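How to Wash Delicates in a Mesh Bag

Posted by Beverley Cartwright, 28/10/2022

A mesh bag keeps straps, hooks and thin knits from catching on everything else in the load. It only works if you fill it properly.

What you need

A mesh laundry bag
Mild liquid detergent
A flat drying rack or a clean towel

Step 1. Sort by color and weight

Keep lace and tights apart from sweaters. Fasten all hooks and zippers, and turn printed items inside out. Treat stains now with a drop of detergent and leave them for 22 minutes.

Step 2. Fill the bag

Open the bag wide and lay the clothes in flat. Stop at half full. A stuffed bag rolls up into a ball and the middle never gets rinsed.
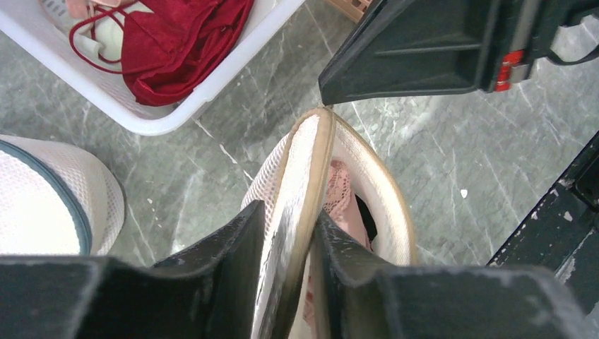

Can I put two sweaters in one bag?
One sweater per bag is better. Two will rub against each other and pill, even on a gentle cycle.

Step 3. Run the wash

Choose cold water and the delicate cycle. Keep the spin at 700 rpm or lower. My old Engström machine has no spin setting under that, so I use the hand wash program for wool. Skip the fabric softener on anything stretchy.

Step 4. Empty the bag right away

Take the clothes out as soon as the cycle ends and drop them in a basket. Creases set quickly in thin fabric, so don't let them sit there while you fold something else.

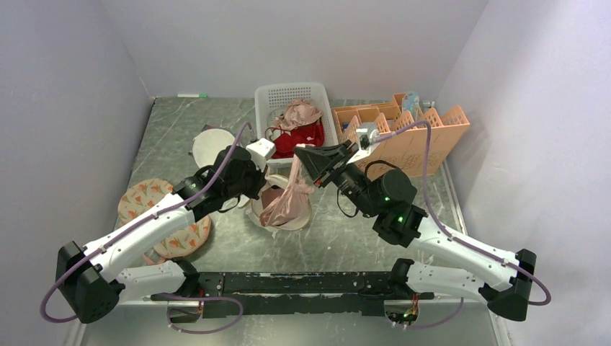
Step 5. Dry flat

Roll each sweater in a towel and press down, then lay it on the rack and pull it back into shape. Hang the bag up open until it dries.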